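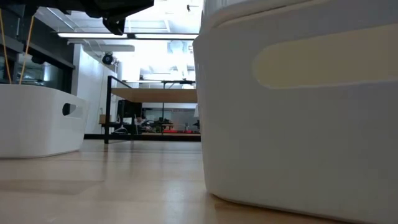 Sunday, late, tea gone cold

Best day I've had in ages and all I did was sort stuff into bins!

I've been putting off the workroom since before Easter and this morning I just went for it. Both white bins down on the floor, the big one and the shorter one, and me on my knees between them with the radio on. I love those bins. I know that's a silly thing to write in a diary but I do. Smooth all over, nice rounded corners, and the oval holes for handles mean you can hook your fingers in and drag them along without bending double. Zanele Khumalo gave me the pair when she left Hukville and I've moved them through two flats since.

The rule for today was big bin for what stays, small bin for what goes to Plurnau. I stuck to it for nearly an hour. Then I found the old Stirnenix catalogues and read one cover to cover sitting on the floor, and after that the rule got a bit loose. The yellow cords are in the small bin for now, two of them sticking up over the side like rhubarb. I can't decide about them. They're good cords. Ask Van der Merwe if he wants them for the allotment.

Under the table is still a disgrace. The little cardboard box hasn't moved, the white cable is still looping about on the floor, and that shelf down there has everything on it, the red things included. I did pull out a bag of receipts and added up what I spent doing the room last year, which came to 2,547 with the paint. I'd have sworn it was less! The floor was worth every bit though. Pale wood makes such a difference, even under the strip light, and I'd forgotten how much of it there was.

The dark cabinet I'm leaving for another day. I gave the panels a wipe and that was quite enough of that.

Zanele rang about four and I went on at her for ages about handles and lids (I want lids, she thinks lids are where things go to be forgotten). She's coming over at the end of May and I want the table completely clear underneath by then so we can both get our legs in and cut out the curtains.

Knees are killing me. Need: labels, a marker that works, soup for tomorrow.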